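3.2 The towel task

By the second half of the term we had two arms that moved when we told them to, and a club room full of people who wanted to see them do something a grandmother would recognize. Kourosh Mohammadi wanted to stack cups. I wanted towels, mostly because I'd lost an argument about towels at home. We voted, towels won, and I've had to live with it since March.

The rules we settled on were simple. One small light blue cloth goes on the work surface, somewhere both arms can get at it. The student driving the arms (we used the leader handles that Azadeh Talebi built for the Tapley open day) has to fold it in half, fold it in half again, and back both grippers off. If the cloth slides off the sheet, the run is thrown out. If it ends up as a lumpy sort of triangle, the run is kept but marked as a miss. We argued for a whole meeting over that second rule, and I still think we got it right. Misses are useful! You want to know what a bad fold looks like before you ask a program to avoid one.

We spread a bright blue sheet over the whole table before we started. I'd love to say we chose it after careful testing, but Ladan Naseri had it in her car. It does wrinkle, and I was worried the wrinkles would confuse the part of our code that looks for the edges of the cloth. They did, a bit. Ladan fixed most of that by having the code ignore any line that ran too far across the table, so a long crease in the sheet no longer gets mistaken for a hem. The two blues are different enough that we never had to go looking for another sheet.

The grippers are our own take on the Skunetti pattern, printed in black, with pointed fingers in place of the blunt ones we used last year. Blunt fingers are great for blocks and terrible for cloth. They push the fabric along in front of them like a tiny snowplow. The pointed ones can get under an edge, provided the driver comes in low and slow (Elias Qaisi is very good at this, I am not). Figure 4 shows the two grippers on either side of a folded cloth.
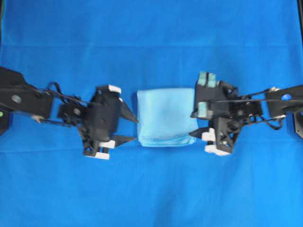 Figure 4. The folded cloth between the left and right grippers, on the blue sheet.

3.3 What the drivers told us

We asked every driver to write a few lines after each session, anything they liked. I expected complaints about the handles and got plenty. What surprised me was how much people wrote about the second fold. The first one is easy — you pinch two corners, lift, and walk them over. The second one is thicker, and the layers want to slip past each other, so you end up with a neat top and a messy bottom. Elias started pressing the cloth down with one finger while the other arm did the lifting, and within a week everyone had copied him.

That's a problem for the study, I should admit. Our early runs and our late runs were really made by people using two different methods, and the program we trained on them has to make sense of both. Eimear Keane suggested splitting the runs by method and training on each pile alone. We had 29 late runs that we were happy with, which is a small pile, so the results in the next section should be read with that in mind. We're hoping to reach 100 before the Fludau meet, if the room booking holds.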